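From: Gus Escobedo
To: hovanby-upstairs list
Subject: Re: [hovanby-upstairs] Cords on the gallery

On the gallery question, the desk people wrote:

> Before we buy anything from Hulik for the upstairs,
> can someone say what is up there now? Last time we
> ended up with 12 extension cords and no place to
> put them. Also, does the white table stay or go?
> I'd like to put the order in before October.

The table stays, as far as I'm concerned. It has a hole in the top for cords, near one corner, so a tray underneath would be enough. Flilico has one for 418 with mounting, but I think that's too much for a tray. Bagheri will sell us the same length without mounting and I can put it up myself - I need a drill and someone to hold the other end.

What I would not do is order more white cable. Coil what we have, tie each one with a strap, and put a tag on it with the length. Anything under 6 feet can go in the drawer downstairs. Please don't wind them around your elbow, it twists them and they never lie flat again.

The table and the floor by the railing, and one looking up at the ceiling:

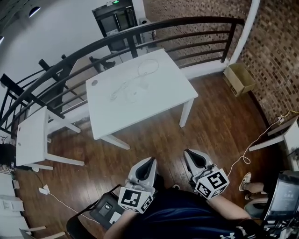
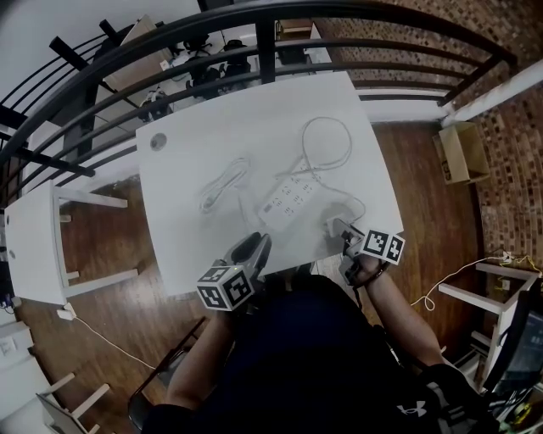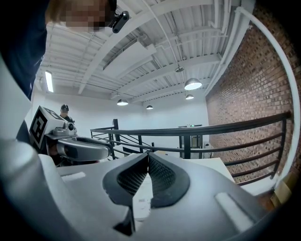
On the order itself, I'd ask Hulik for 2 packs of straps and leave the rest until the tray is in. If we still want a floor cover for the walkway after that, we can measure then. I have a tape measure but it's the short one, so bring yours if you're coming up.

I'm there most mornings until 11. The drill can be left at the desk with my name on it.

Gus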